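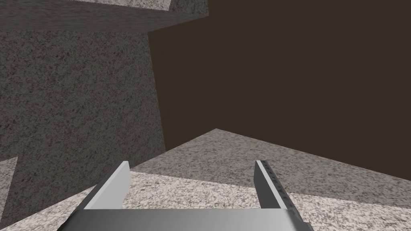

Horncombe quarry opens to the public one weekend a year, in June, and we went on the second morning, getting there just after ten. It is a granite quarry, still worked, though on a much smaller scale than when the railway came up to it. If you only know granite as a finish on a kitchen worktop or as a pattern on something else, like the blocks in the picture, which have the granite look and stand out well against dark brown, it is worth going to see how much bother there is in getting the real thing out of a hillside.

Parking is in the field below the works. The ground was firm when we went but I would not like to try it after a wet week. You walk up from there past the old weighbridge and sign in at a table, where you are given a hard hat and a paper map. The map is out of date. It still shows the path to the upper bench, which is now fenced off.

The tour goes in groups and ours took a little over an hour. The main face is 31 metres high and drops straight to a pool of green water. The guide said the pool is pumped in spring and fills again by November. From the viewing platform you can see the drill marks running down the rock in straight lines, and a band of pinker stone near the top which they leave alone as it does not sell.

After the face you go into the saw shed. The big saw is run by Gosling, the firm that leases the works, and on open days they cut one block for visitors. It is slow. We watched for ten minutes and the blade had gone down by the width of my hand. Ear defenders are handed out at the door and you do need them. There was also a hand-splitting demonstration outside, done with plugs and feathers, and I thought this was the best part of the day. The sound changes just before the stone goes.

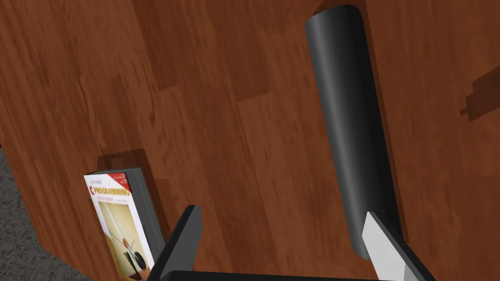 Next to the saw shed is the yard where finished work waits to be collected. Most of it was kerbs and gateposts, with a set of steps for the church at Pellell, 189 of them if you count the ones for the path down to the river. They have been on order for two years. The old steps were Horncombe stone as well, and the parish wanted a match, so part of a closed section had to be opened up again to reach the same bed.

The small museum is in the former pay office. It has wage books, a good set of hammers and a model of the incline. The labels are hard to read and the light is poor at the back. One board says the quarry sent out 3000 tons in its best year, but it does not say which year that was, and the person on the desk did not know.

Food was from the Ponano van by the gate. Coffee and a cheese roll, both fine, cash only. There are a few picnic tables but they are in full sun by midday.

Toilets are at the bottom of the site only - go before you walk up. Dogs are allowed in the field and the yard but not on the tour. Pushchairs would struggle on the last part of the track. Entry is £2 for adults and free for children, and the money goes towards the museum roof.

We left at half past one and there was a queue for hats by then.

14 shares | 6 comments

Contact | Copyright, all rights reserved | Back to top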